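Edari Folding and Sorting Table, white top

Product code: ED-143
Supplied by Bralier, commercial laundry and shop fitting

Overview
The Edari is a flat-topped work table for folding garments, towels and other small linen. It suits laundry rooms, uniform stores and shop floors where stock is refolded during trading hours. The top has a smooth matte finish and carries no lip, so fabric can be drawn over any edge.

Specification
Top colour: white
Top thickness: 25 mm
Levelling feet: adjustable through 40 mm
Assembly: two people, 5 mm hex key (supplied)
Warranty: 12 months, parts only

Placement
Set the table level before use and re-check after the first week. Leave a narrow gap between adjoining tables so that cloth does not bridge from one top to the next. Where the table is placed in front of shelving, allow enough clearance for restocking from the far side.

Use
Lay T-shirts face down with the collar toward the far edge. Smooth from the centre outward, then square the hem before the first fold. Towels should be shaken out and kept to one side until the top is clear.

White tabletops with light green fabric laid out:

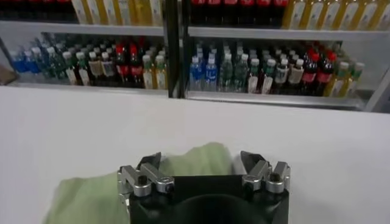
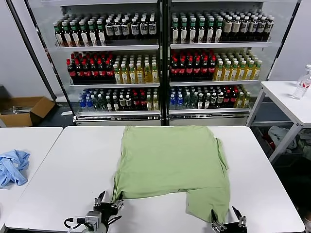 Care
Wipe down with a damp cloth and neutral detergent. Do not use abrasive pads or solvent cleaners. Dark garments may leave lint on the matte surface; remove it dry, with a soft brush. Do not iron directly on the top.

Ordering
Lead time is 12 working days to metropolitan addresses. Freight is quoted separately. For replacement feet or matched sets, contact Yaneth Mamani in parts and quote the product code. Trade accounts are handled by Octavio Echeverri.

Page revised 15 April 2018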